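Surgical Robotics Lab, Room 3116
Handout 2: Good practice at the suturing bench
Instructor: Pierina D'Amico. Bench supervisor: Harsh Dhillon

Read this before your first bench slot in September. Bring it with you.

Before you start
Work in pairs. One person sits at the console, the other stays by the pad with a hand near the stop button. Say "moving" before you take the controls and wait for your partner to say "clear." Check the cables at each wrist for fraying, and write the instrument number in the log. An instrument is retired after 40 sessions even if it still feels fine.

Needle and thread
Keep both instrument tips in view whenever either one moves. If a tip leaves the view, stop and bring it back slowly. Never pull thread toward a tip you can't see. Grip the needle along its body and keep the jaws off the point. 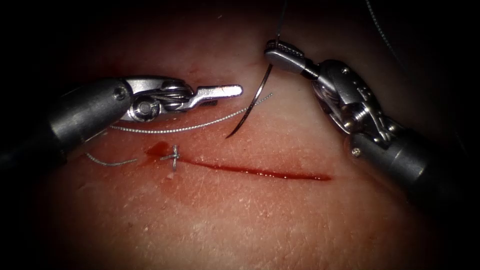
Tie and trim each knot before you go on to the next stitch. Pull the thread along the line of the knot – lifting it straight up tears the pad. The instruments give you no sense of force at the console, so watch the tissue for puckering and ease off when you see it.

If something goes wrong
A dropped needle ends the run. Press stop, tell the supervisor, and count needles before anyone touches the pad. Do not reach in while the arms are powered – this includes picking up loose thread.

Recording
Save every run, including the bad ones. Grading uses your best 16 stitches, but missing runs cost marks. Questions about the log go to Cheuk-hei Su.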